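Hut to Hut on the Wuvwood Ridge: my outdoor studies project report

For my project I had to plan and walk a two-day mountain route, then write up how the plan held up. I picked the Wuvwood ridge from the Flilcombe side, mostly as I'd looked at it from the bus for two years and never been up it!

We set off on August 5, 2023, me and Rocío Bravo, a good hour later than my route card said (my fault, I couldn't find my gaiters). The first climb is 453 metres of steep grass and I'd allowed far too little time for it. By the stile we were already eating the lunch sandwiches.
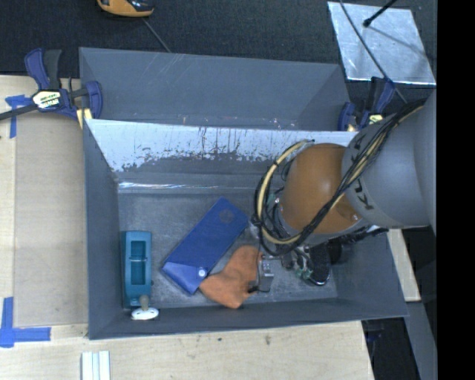

Seija Aaltonen

After the stile it got better. The path levels off, there was a nice breeze, and we met a man coming down who warned us the gully was full of loose rock — so we took the longer way by the tarn, which added around 338 metres of descent my knees hadn't agreed to. Rocío did the compass work in the cloud and was spot on every time. I was out by one whole wall.

The top is 2990 feet and we saw nothing from it, not even each other at one point. We got to the hut just before dark, very happy and very hungry.

If I walk it again in September I'll add half an hour to every climb and pack the gaiters the night before.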